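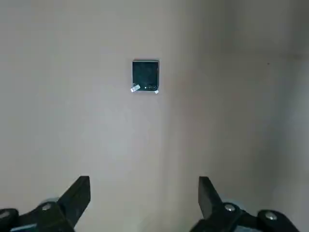 What is the Herndale word list?

It's a list of dialect words and short phrases from Herndale and the farms up the valley, stored as one plain file you can open in any spreadsheet or text editor. There are 922 entries at the moment, each with a meaning, a part of speech and, wherever I have one, a sentence showing the word at work.

14 comments | 2 shares

# Herndale word list

I started writing these down for my own pleasure and it has rather taken over my evenings! The valley has a wonderful stock of words for mud, for weather that can't make up its mind, and for people who stand in doorways. A fair few don't turn up in the general dialect dictionaries I own, and the ones that do often mean something slightly different up here.

## What's in the folder

- words.csv – the list itself, one entry per line
- sentences.txt – longer bits of speech, typed up as they were said
- spellings.md – how I settled on one spelling when there were several
- old/ – earlier versions, kept so that links from other pages still work

## Columns

- headword – the word, lower case unless it's a place
- variants – other spellings, separated by semicolons
- part – noun, verb, adjective, phrase or "other"
- meaning – in ordinary English, as short as I can make it
- example – may be blank
- where – upper valley, lower valley, town, or blank if it's heard all over
- sure – 1 if I'm confident, 2 if I'd like another opinion

There are 76 entries marked 2. Most are farming words which I've only heard from one household, and some may well be family jokes. I've left them in because family jokes are half the fun (and "slathergate", for a gate that drags through the wet, deserves to be everybody's word).

## Two entries, so you know what to expect

mizzlock – noun – a low, wet cloud that sits in the valley bottom all morning – "you'll not see the church for mizzlock" – lower valley – 1

to thrap about – verb – to look busy without getting anywhere – "he's been thrapping about in that shed since dinner" – 1

## Opening the file

It's saved as UTF-8 with commas between the columns. If the accents come out as rubbish, choose UTF-8 when your spreadsheet asks. Examples with commas in them are wrapped in double quotes. Kasto opens it without any fuss, and so does every text editor I've tried. The Tremetine search page uses the same file, but it only reads headword and meaning, so searching there for a variant spelling won't find anything yet. I'd love to see that mended!

## Where the words come from

Conversations, mostly, plus a good rummage through parish magazines and the Szulc notebooks. Those are a marvellous thing: closely written, full of crossings-out, and very strong on sheep. Anything taken from them has "Sz" at the end of the example. I haven't changed the wording, only the odd full stop.

Place names aren't included. They want a list of their own, and the field names alone could run past 3000.

## Known problems

- The letter S is thin. I got stuck on "sneck" and its relations and skipped ahead.
- "Laik" and "lake" are still separate entries and shouldn't be.
- Nothing on pronunciation yet. I'd like to add a column in January.

## Using it

Copy it, print it, teach from it, put it in a quiz. Please say it came from the Herndale word list and keep the "sure" column if you pass the whole file on. Corrections are very welcome – send the word, what you think it means and which end of the valley you heard it in.

Contact | © Herndale word list | Back to top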